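The Momcombe Cell

Monique Charpentier had looked after the Momcombe cell for over 20 weeks before anyone upstairs learned her name, and even then they spelled it with a K.

The cell put watches on boards. That was the whole of its ambition. A Stirelon customer would order a display of watches strapped to bits of wood, and two arms would do the strapping, and somebody at Lecomte would send an invoice. The old cell had been gray inside. The new one had been decorated by a consultant from Wondbridge, who believed that a machine trained among plain walls grew up narrow. Monique had read his report, twice, looking for the part where he explained the butterflies.

"It failed again," said the night man when she came in, already in his coat.

"Failed how?"

"Fault 383."

"That's just the number it gives when it doesn't know."

"Well," he said, "it doesn't know." And he went home.

She put her coffee on the cabinet, where there was a sign about not putting coffee on the cabinet, and bent down to have a look.

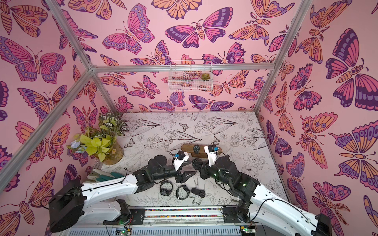
The cell at ten past six, with one watch on the board and the others waiting their turn.

February was always bad. The heating came on at 4 and the rail grew by the width of a hair, and then the left arm reached for where the board had been in January. You could fix this with a thermal compensation table, for which Monique had filed a request in the fall. You could also fix it with a hex key and some patience, and the hex key had been approved.

She locked out the power, hung her tag on the switch and leaned in past the foliage. The left gripper had a little play in it. She took hold of the jaws and wiggled, and felt the tick of a screw that had been thinking about leaving. Two turns, a drop of threadlocker, a wipe with the rag. The right one was fine. The right one was always fine, and she had come to dislike it slightly for that, the way you dislike a cousin who became a dentist.

Then she wiped both camera lenses, stood back, took her tag off and ran them home. The arms went up, considered the ceiling and came down again. Home was off by 2 millimeters on the left. She typed in the offset, ran it again, and got zero, and ran it once more since she'd been raised not to trust a zero.

"All right," she told it. "Pick one up."

The manual said not to talk to the cell. More exactly it said that operators should "avoid informal cueing," a phrase Monique had cut out and taped to her lunchbox. She pressed the green button and pulled the wrist camera up on the monitor, and leaned on her elbows to watch.

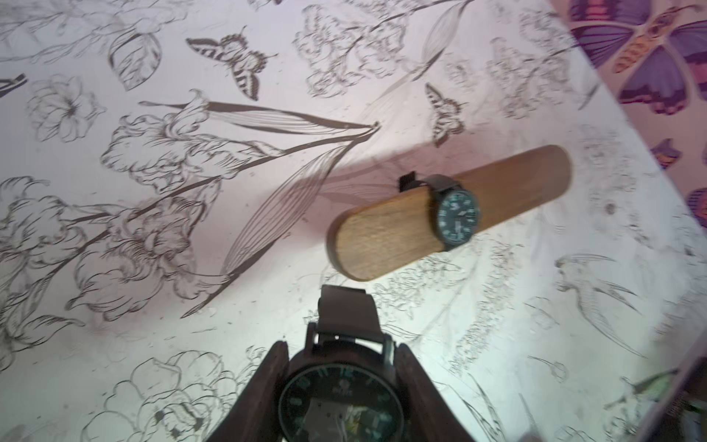 Her phone buzzed. It was upstairs, wanting to know if the cell was running, and if so, whether it could be stopped at nine for some visitors who wished to see it running.

"You want me to stop it so they can see it run?"

"So they can see it start," said upstairs. "They've come a long way, Monika."

She said she'd see what she could do. On the monitor the arm was taking its time - it had the slow, insulted dignity of a waiter who has been told the soup is cold. She kept one hand near the stop button and didn't press it. Twice she caught herself leaning to the left, to help.

When the cycle light changed she opened the log and typed: Left gripper screw loose, tightened. Home offset corrected. Heating. Under "Root cause" there was a drop-down menu with every possible answer except heating, so she picked "Other," and under "Other, please specify" she wrote "butterflies."

The log accepted it. She finished the coffee, which had gone cold, and went to find out what time visitors liked to be impressed.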